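Diary of the Residence
Unham House
23 Jun 2024

The morning was given over to correspondence. Three letters had been held back from the previous week pending advice from Ermelinda Magalhães, whose note arrived before breakfast and settled the matter of the east boundary. The hedge is to remain at its present height until the end of the nesting period. A reply has been sent to the parish in those terms, with a copy placed in the green folder.

I then met Pirjo Salminen in the library to review the catalogue. The count now stands at 141 volumes entered and shelved, all from the two bays nearest the door. The remaining bays hold in the region we had expected when the bequest was accepted in March, and the house has undertaken to have the first 1000 volumes entered before the reading room opens to outside visitors. It was agreed that bound periodicals should be left until last. Several have been shelved out of order, and one run of the county agricultural returns lacks its index. Pirjo Salminen will write to Trelen to ask whether a duplicate is held there.

The condition of the bindings was also discussed. Red rot is present on the lower shelves, chiefly in the calf bindings, and the affected books are to be wrapped in plain paper and tied with tape. Adhesive labels are not to be used on any account. I regret to record that a previous hand has used them freely on the sermons.

Luncheon was taken at one o'clock in the small dining room. Alina Oprea reported on the roof above the north stair. The slater has inspected the valley gutter and recommends that the lead be renewed along its full length. His estimate is £3000, excluding scaffolding, and is valid until the end of next month. I have asked for the scaffolding to be priced separately, so that the two figures may be put before the governors together. Until a decision is reached, the prints on the upper landing have been taken down and laid flat in the linen room. 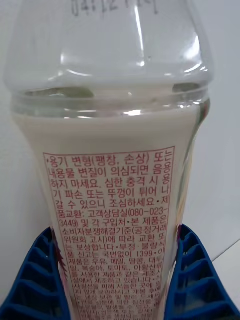
From the pantry: a bottle marked by hand at the shoulder.

The afternoon was quieter. Ariel Macapagal read to the residents from the second part of the river journals, beginning at the account of the flood and ending with the rebuilding of the mill bridge. Attendance was good. A question was raised as to whether the writer had seen the flood himself or had copied his description from a newspaper, as the wording is unusually grand for him. I am inclined to the second view – he is seldom so free with his adjectives – but undertook to look for the newspaper before giving an answer.

At four o'clock I walked to the lower garden. The sweet peas are well advanced on the south wall and poor everywhere else. The pond is low. Erlinda Belmonte has asked that the sluice be left closed until there has been proper rain, and I have given instructions accordingly. She has also asked for the old bench to be returned to its place beneath the lime tree, where residents were accustomed to sit in the evening. The request is a reasonable one and has been approved.

Evening prayers were read at the usual hour. Afterwards I spent some time with the visitors' book for the past quarter, in which several entries are illegible and one is in verse. The verse concerns the staircase and is not complimentary. It has been allowed to stand.

Items carried forward: the letter to Trelen; the price of scaffolding; the newspaper report of the flood; a new lamp for the library desk, the present one having begun to flicker again after supper.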